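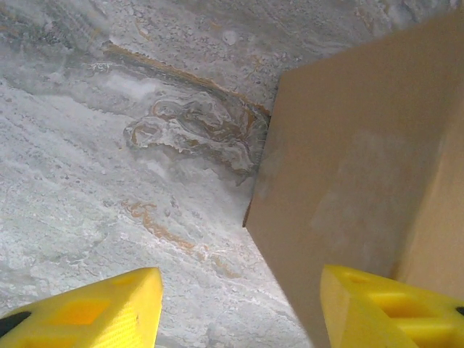

Flat by Friday: a packing supervisor on cardboard, tape and stone floors

Jeanine Goossens has run the packing side of Cuypers, a household moving and storage firm in Jurkville, for 8 years. Before that she worked on the receiving dock of the same company, where her job was to open what other people had closed. She says the second job taught her the first one.

We spoke at the Jurkville depot, at a bench with a tape dispenser screwed to one end. The subject was cartons: how they are set up, how they are taken down, and what they do to the floor they stand on. Goossens answers briefly and tends to go back and correct herself.

I began with the question that readers of this series send in most, which is how many times a carton can be used.

"It depends on the corners," she said. "People look at the big faces. A big face can be dirty, it can have a shipping label torn off it, and it still does its work. The load goes down through the vertical edges. If I press a corner with my thumb and it gives, that box carries pillows from then on."

She does not keep a written record of uses. Each carton is checked when it comes back, and the check takes a few seconds: four corners, then the bottom flaps, then the hand holes if it has them. Anything with a soft bottom flap is broken down for recycling. Cartons that have been damp go the same way, even after they have dried out flat.

"Board that got wet and dried feels stiff again. It is stiff until you bend it. Then it cracks along the flute and you have a hinge where you didn't want one."

The flute, for those who have not met the word, is the wavy inner layer of corrugated board. In a standing carton the flutes usually run vertically. Goossens considers this the one piece of theory a packer needs, and she demonstrates it to new staff by standing on a short section of board set upright, and then on the same section turned sideways.

The second most common question concerned tape. Cuypers uses clear packing tape on the center seam, with one strip along the joint and a second on the bottom of anything heavy. Goossens has no objection to paper tape and used it for a year, but found that the crews pulled too little of it.

"With clear tape they pull enough. You want the strip to come down the side a hand's width at each end. If it stops at the edge, it lifts at the edge. I would sooner have one strip of the right length than three short ones crossing over."

I asked whether the tape should be cut or torn when a carton is broken down. She said cut, always, with the blade set shallow. A torn strip often takes the top layer of paper with it, and the next strip then has nothing sound to hold.

"But go and look at any flattened box in any house. There's tape on it, and the tape is ragged. People pull until it stops and then they leave it. For storage that's fine. For using it again I clean it off, or I tape over it if it lies flat. If it's wrinkled I don't tape over it. The wrinkle is a channel and the new strip will let go along it."
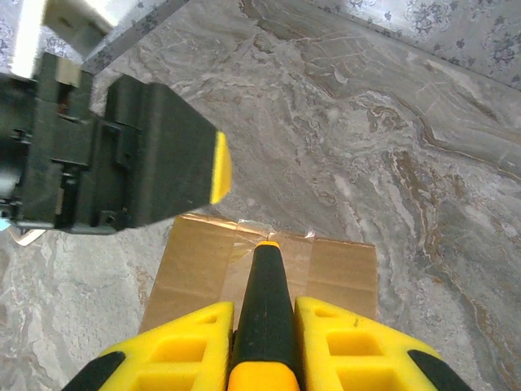
Flattened carton with its strip of clear packing tape still on, on a marble-patterned floor.

Much of the firm's work is in private homes, and there the floor matters more than the carton. Cuypers has a short set of rules for it, drafted by Goossens and Syahrul Sinaga, who leads one of the crews. The rules for hard floors were rewritten in March, after a job at which a packed carton was pushed across polished stone with a piece of grit underneath.

"The board didn't do anything to the stone," Goossens said. "Board is softer than stone. The grit did it, and the board held the grit in place, like a sanding block. There was a line from the hall to the kitchen door."

The rewritten rule is that a loaded carton is never slid. It is lifted, or it goes on a dolly. Sinaga, who joined us for part of the conversation, added that his crew now sweeps before the first carton is set down and again after lunch.

"On a plain floor you see what's there," he said. "On a patterned one you don't. You get gray veins, brown veins, little specks. I've bent down to pick up a screw that was part of the pattern. So we sweep all of it and don't trust our eyes."

He makes the same point about tools. A dark blade on a veined floor is easy to lose, and his crew's cutters are kept on a cord or in a pocket. They are not put down on the floor, even closed.

Flattened board is often laid out as floor protection. I asked whether it works. Goossens and Sinaga gave different answers.

Sinaga uses it in doorways and under stacked cartons. He finds that it catches dust off shoes and is easily replaced. Goossens allows it under a stack but does not like it where people walk. A flat sheet on smooth stone moves when somebody steps on its edge, and a person carrying a carton cannot see the edge. She prefers a felt runner with a rubber back.

"He tapes his down," she said. "That's better. Then there's tape on the client's floor, and I have to hear about that."

"Low-tack," said Sinaga.

"Low-tack. Until it's been there for two days."

The point was left there. The written rule permits board in doorways if it is fixed on all sides and taken up at the end of the day.

Walls came up next. Wallpapered rooms are treated with some care at Cuypers, and cartons are kept a forearm's length away from any papered wall. The reason is the corner again. A full carton swung into place will touch the wall at corner height, and a printed paper shows a scuff that paint would hide or could at least be touched up. Floral papers are not more fragile than plain ones, Goossens said, but they are harder to patch, as the repeat has to match.

The largest job the depot handled this year came to 580 cartons, a country house with a library. Of these, 416 came back fit for another use. I asked if that was a good return.

"It's good for books. Books are heavy but they're kind to a box, they fill it and the sides don't bow. Kitchens are the bad ones. Half air, odd shapes, and somebody always puts the blender in last."

The returned cartons were flattened on site. Goossens is particular about the method. The bottom seam is cut first, with the carton upside down, and the flaps opened out. The carton is then turned on its side and folded along the creases it was made with. It should go down under light pressure from the flat of the hand. If it resists, a flap is caught inside. Stamping on it will bring it down, but it makes new folds across the panels, and a panel with a new fold in it no longer carries weight.

She stores the flat cartons standing on edge, in sizes, strapped in bundles that one person can lift. Lying flat, the lower ones in a pile are crushed slowly by the ones above. She measured this once with a caliper and found it was small, but she had already changed the racks by then and did not change them back.

I had brought along a question from a reader, Pieter Michiels, who wants to know whether the printed carton sets sold by Piltberg are worth the higher price for a move within the same town. Goossens would not comment on a competitor's price. She said that for a short move a single-wall carton is sufficient for clothing, linen and most toys, and that double-wall should be kept for dishes, books and anything with a motor. Used cartons from a grocery store are acceptable if they are all of one size. Mixed sizes do not stack, and an unstable stack in a van causes more breakage than thin board does.

A second reader, Josefien Van der Linden, asked how to mark a carton so that it can be found later. The practice at Cuypers is to write on two adjacent sides and never on the top. The text is the room, then the contents in two or three words. Marking the top is useless once another carton stands on it.

"And write before you fill it," Goossens said. "Put the room on while it's empty. If you wait, you'll write 'misc.' I've opened a lot of 'misc.' It's mostly cables."

At the end of our talk she took a carton from the rack behind her, squared it, and ran a strip along the base seam. The tape reached down each side by the width of her hand. She turned it over, pressed the four corners with her thumb, and put it back on the rack to be flattened again, with the strip left in place. I asked why she had not cut it.

"It's a good strip," she said. "I'll cut it tomorrow when I need the box."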